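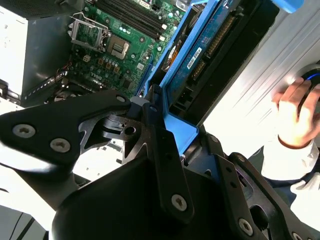

Home Forums Members Search Log in

Old Dell tower, worth doing up or just strip it?

tinshed_kev
Hi all. Picked up an old Dell desktop from the Grinville tip shop for 11 dollars and I've had it open on the bench since lunch. Plan was to clean it up, put a bigger drive in and give it to my daughter for homework. Socket's empty and the lever's up, so I'm hunting for a processor as well. Before I spend any more on it, is it worth the bother or should I just pull it for parts? I've only ever swapped RAM before so go easy on me.

marmalade_jo
Do it up! Those old Dells are lovely to work on, everything clips. The blue plastic caddy for the hard drive is the best bit of design in the whole thing – you squeeze it, the drive comes out, no hunting round the carpet for a screw. I've kept every one I ever came across. I've got a drawer full and my husband thinks I've lost it.

If the socket is the kind with pins in it, get a torch and look at it from a few angles before you buy a CPU. Bent pins will ruin your week.

Mugo
Going to be the grump here. By the time you've bought a chip, a cooler (did it come with one?), paste and an SSD you'll be at 50 bucks plus, and for that you can get a complete off-lease machine that somebody has already tested. I did one of these in March and ended up with a computer that was slower than my phone. Keep the power supply and the drive, put the rest in e-waste.

tinshed_kev
No cooler in the box I got it in, no. Hadn't thought of that, bugger. Do any of them fit or does it have to be a Dell one?

bashir_n
Nnamdi Bashir here, I used to post as nb_repairs until I lost the password. I did the computers for our community centre for a good few years and a lot of them were donated Dells, so a few things for Kev.

Coolers: it depends on the model. Some of them screw into threaded posts on the case instead of a backplate, and a standard push-pin cooler won't go on. Get the model number off the sticker and search for the service manual. Dell put them online for free and they're really clear, with drawings and everything.

Processor: don't buy one till you know which board revision you've got. The manual will list what it takes. Secondhand ones are cheap as chips (sorry).

Power supply: plug it in last. And please don't open the power supply itself, even if it's full of fluff. Blow it out through the grille and leave it at that.

Mugo, I don't agree about the e-waste. Plenty of kids would be fine with one of these for homework.

Mugo
Fine for homework until the school wants a video call and six tabs open. I'm not saying it won't turn on, I'm saying it costs more than it's worth. What's your time worth, Kev?

tinshed_kev
On a Saturday? Nothing mate, it's this or the gutters.

marmalade_jo
Ha! Gutters can wait.

One more from me, take photos of where every cable goes before you unplug it. I always think I'll remember and I never do, and the little front panel plugs all look the same at ten at night. I use an Ondby drawer organiser for screws, the shallow one with the lids, and write on masking tape which lot came from where. An egg carton does the same job if you've got a spare.

Trollov
Clean it before you do anything else. Take it outside, soft paintbrush, hold any fans still with a finger so they don't spin up. I used a vacuum on one years ago and everybody yelled at me about static, although the thing did keep working.

Also check the capacitors for bulging tops. If any of them are domed or leaking, I'm with Mugo, strip it.

bashir_n
Good call on the capacitors. And put a new coin battery on the board while you're in there, an old one will drive you mad with the clock resetting.

Kev, what are you doing about a drive? If the old one's still in it, wipe it before it goes anywhere. You'd be amazed what people leave on them – we had someone's whole wedding come in once, and their tax.

tinshed_kev
Will do. I was going to put an SSD in, I've seen them for 40 at the shop in town. Do they fit the blue caddy thing?

marmalade_jo
They're narrower than the big desktop drives, so you need a cheap adaptor bracket, or do what I do and stick it down with a bit of velcro. An SSD has no moving parts and doesn't care what way up it is.

Mugo
Velcro. I give up. If you're going ahead, at least put 2 sticks of matching memory in it so it runs dual channel, and get the SSD before the processor. You can reuse the SSD in something decent later.

tinshed_kev
That makes sense, ta. Off to find the sticker with the model number on it, will post it once I've wiped the muck off.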